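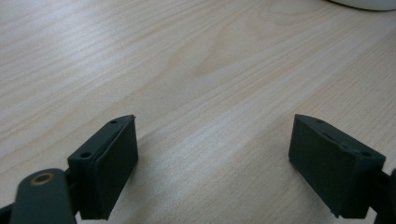 Opinion > Robots and Work > Essays

Latest Essays Letters Archive About

Let the slow examples stay in

My cousin in Toledo thinks that I teach robots by writing code. I tell her that most of my day I hold a gripper in my hand and do small household jobs, and the learning system gets the recordings. She was a little disappointed, I think.

I have done this work in Jiltmont for two winters now, and I want to argue against one habit of our trade. When a set of examples is finished, somebody goes through it and throws out the slow ones. In November we recorded 961 examples and 30 were removed on the first Tuesday, only for hesitation. The hand stopped in the air, or went back a little, or came to the object from a strange side. Tharushi Haque, who checked them, followed the rule correctly. My quarrel is with the rule.

A person who hesitates is usually looking for something. Maybe the edge of the bag is folded under, or the lid is not where the hand expected it. If we keep only the smooth examples, the system learns a world where the lid is always in its place. Then it goes to a real kitchen in Meltby and stands there like a guest who can't find the light switch.

Bins are a good case. At home I would push the pedal with my foot and think about dinner. With two grippers on a table, the same bin becomes a real problem of planning: one hand high, the other down near the pedal, and the bag hanging over the rim between them.

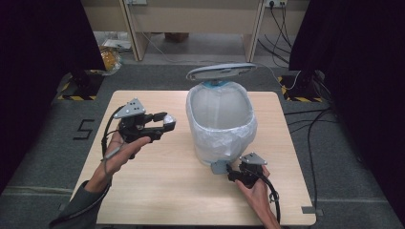
What I would keep, and what I would not

Pin-yu Yen wrote to me that slow examples teach the machine to be slow. This is a fair point and I don't have a full answer. I would still throw out the recordings where the person was tired or talking with a colleague. But a pause before a difficult grasp should stay, with a short note beside it - three words are enough.

It costs more time to write these notes. I would pay for that time before I paid for another thousand perfect examples.

Rocío Yupanqui

Related
Who owns a movement of the hand?
Kadri Dzene: A week of folding towels in Flosterton
Letters: Rodrigo Arroyo on paying by the hour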